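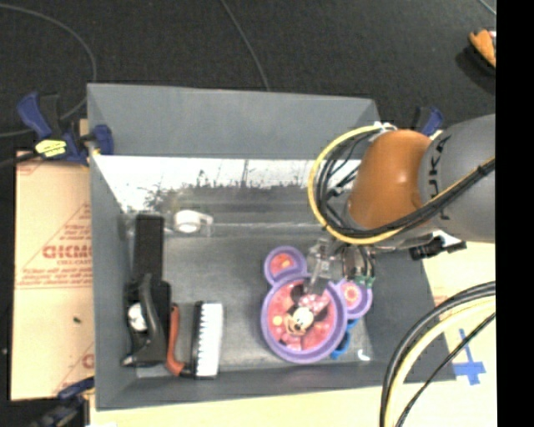

灰色の箱に、オレンジと黄色。

編みかけのカーディガンの話を、長くなりますがつなげて書いていきます。冬のあいだずっと「編み物の進み具合はどうですか」と聞いてくださる方がいて、そのたびに「ぼちぼちです」とだけお返ししていたのが申し訳なくて。お茶でも飲みながら、気が向いたところだけ読んでください。

もともとは、母の残した毛糸をどうにかしたいというところから始まっています。押し入れの天袋から出てきた衣装ケースに、ラベルの取れた灰色の並太がたくさん。母はセーターを編むたびに「足りないと困るから」と余分に買う人で、その余りがまた次の余りを呼ぶという、まあ、編む人ならわかってくださると思います。

量ってみたら灰色だけで400グラムありました。カーディガン一枚にはちょっと心細い。でもベストにするには多い。母に聞けたら「そんなの袖を短くすればいいじゃない」と言うに決まっているのですが、私は手首が冷えるたちなので、どうしても長袖にしたいんです。

そこで差し色を入れることにしました。灰色というのは本当に懐の深い色で、隣に何を置いてもたいてい受け止めてくれるんですよね。紺でも、えんじでも、抹茶みたいな緑でも。その分なかなか決められなくて、二週間くらい端切れの糸を机に並べては片づけ、並べては片づけしていました。夫は途中から何も言わなくなりました。

配色については、編み会でご一緒しているデスピナ・ヤネフスキさんにずいぶん助けてもらいました。明るい色を二色使うなら、同じ量にしないで片方をぐっと細くしてごらん、と。たとえばオレンジを幅広に取ったら、黄色は二段だけとか。試しに編んでみたら、たしかに落ち着くんです。同じ幅で並べたときは子どものお遊戯会の衣装みたいだったのに。

糸はカヴァナさん（Kavanagh、川沿いの小さい毛糸屋さんです）で買い足しました。オレンジは少し朱に寄ったもの、黄色はたまご色より濃いもの。一玉972円で、予算としてはえいやっという値段でしたけれど、触ったらもう戻せませんでした。あのお店、棚の高さがちょうど手の届くところなのがいけない。

型紙はRuticoという編み図のサイトで見つけた、上から編むラグランです。裾から編んで最後に袖をつける昔ながらの作り方も好きなのですが、今回は糸が足りるかどうかわからないので、上から編んで、なくなったところで裾を終わらせる作戦です。これなら途中で試着もできますし。

さて、ゲージの話をしてもいいでしょうか。ここで飽きる方は多いと思うので、次の次くらいまで飛ばしてくださいね。

私は長いことゲージを編まない人でした。早く本体に入りたくて、四角い布を編んでいる時間がもったいなくて。それで一昨年、義理の弟にあげたセーターが、弟の膝まで届きました。弟はやさしい人なので「部屋着にするね」と言ってくれて、本当に部屋着にしてくれています。あの丈で台所に立っているのを見ると、いまでも少し胸が痛いです。

というわけで今回はちゃんと編みました。針を一号ずつ変えて、洗って、平らに干して、翌朝測って。洗う前と後でずいぶん違うんですよ。母の灰色は長くしまわれていたせいか、水に通したらふわっとふくらんで、編み目がそろいました。ああ、起きたんだなあと思って、濡れたままの小さな四角をしばらく眺めていました。

衿ぐりから始めて、最初の20段はとても順調でした。増し目のところに段数マーカーをつけて、表を編むたびに目を増やして、裏はただ戻る。夜、ラジオを聞きながらこれを繰り返していると、肩の力がすとんと抜けます。考えごとをするでもなく、しないでもなく。

ところがそこから先で、左の前身頃だけ増し目を一回忘れていたことに気づきまして。気づいたのが、差し色のオレンジに入って、黄色も通り過ぎて、また灰色に戻ったあとだったんです。どうして途中で目を数えなかったのか、あの晩の自分に聞きたい。

ほどくか、ごまかすか。編み会で相談したら意見がきれいに割れました。ナビラ・スカリさんは「着たら誰にもわからないよ、次の段で足しちゃえば」派。ラブリー・キアンバオさんは「あなたはきっと着るたびにそこを見る」派。どちらもそのとおりで、余計に悩みました。

結局、ほどきました。ナビラさん、ごめんなさい。せっかく励ましてくれたのに。でもほどいてみると、そんなに悲しくはなかったんです。編むときは何晩もかかったところが、ほどくのはお湯が沸くあいだに終わってしまって、なんだか拍子抜けしました。

ほどいた糸はラーメンみたいに縮れるので、かせに巻いて湯気に当てます。うちは古いやかんを使っています。やけどには本当に気をつけてくださいね。私は手首の内側を一度やって、しばらく腕時計ができませんでした。縮れが取れたら、すっかり冷めてから玉に巻き直します。急いで温かいまま巻くと、また変な癖がつきます。

巻き直しながら、母のことをよく思い出しました。子どものころ、かせを両腕にかけて立たされるのが私の役目で、腕がだるくなって下げると「はい、上げて」と言われる。あれがいやで仕方なかったのに、いまは椅子の背にかせをかけながら、椅子は文句を言わなくていいわねえ、なんて話しかけています。

編み直してからは、色の切り替えのたびに目数を数えて、小さいノートに書くようにしました。日付も書いておけばよかったんでしょうけれど、書いてあるのは最初のページの「2022年4月 ゲージ、洗い後」だけです。あとはその日食べたおやつが書いてあったりします。豆大福の日は進んでいます。

袖の話も少し。身頃を先に仕上げるか、袖を先に編むか、これも人によりますね。私は糸の残りを見たいので、今回は袖を先にしました。両袖を同じ長さにするのが昔から下手なので、左右を交互に少しずつ。片方だけ仕上げて満足してしまう、靴下でよくあるあの現象を避ける意味もあります。

そうしたら袖は無事にそろったのに、今度はボタンが決まらない。母のボタン缶をひっくり返して、貝のものと、黒い四つ穴と、正体のわからない緑のと。貝がいちばん似合うのに一つ足りないんです。足りないことってどうしてこう、いちばん似合うものに起こるんでしょう。

レイナルド・クルサードさんが、いちばん下だけ違うボタンにする手がある、と教えてくださいました。昔お祖母さまがよくそうしていたそうです。下のボタンはどうせ留めないことも多いし、見えたら見えたで可愛い。たしかに！と思って、いまは緑のを下につける気持ちになっています。明日になったらまた変わるかもしれません。

いまは身頃の、脇を過ぎてだいぶ下まで来ました。灰色の残りは小さめの玉が二つ。裾のゴム編みにどれだけ取っておくかが思案のしどころで、毎晩はかりに載せては、うーんと言っています。足りなかったらゴム編みをオレンジにしてしまうつもりです。派手かな。でも裾だけ明るいのも、お日さまが沈むところみたいでいいかなと。

カーディガンですから、着るのは早くても秋口になりますね。8月に出来上がって、いちばん暑い部屋で試着している自分が目に浮かびます。毎年そうなんです。ウールの季節に間に合ったためしがありません。

それと、ご質問をいただいていた洗い方のこと。私は洗面器にぬるま湯、中性の洗剤をほんの少し、押して沈めて、こすらない。すすぎも同じくらいの温度のお湯で。脱水はバスタオルで巻いて上から踏みます。裸足で踏むのが好きです。差し色のあるものは、必ず先に切れ端で色落ちを見てくださいね。一度赤で失敗した者からのお願いです。

もし同じように、おうちにラベルのない毛糸が眠っている方がいらしたら、まず一玉だけ出して、小さく編んで洗ってみてください。太さも癖も、それでだいたいわかります。虫食いがあるときは引っぱるとぷつっと切れるので、巻き直しながら確かめるのが早いです。

長々とお付き合いありがとうございました。裾まで行ったらまた続きを書きます。緑のボタンに賛成の方、反対の方、どちらでもお返事くださると嬉しいです。今夜はゴム編みに入れるかどうか、とりあえずもう一回量ってきます。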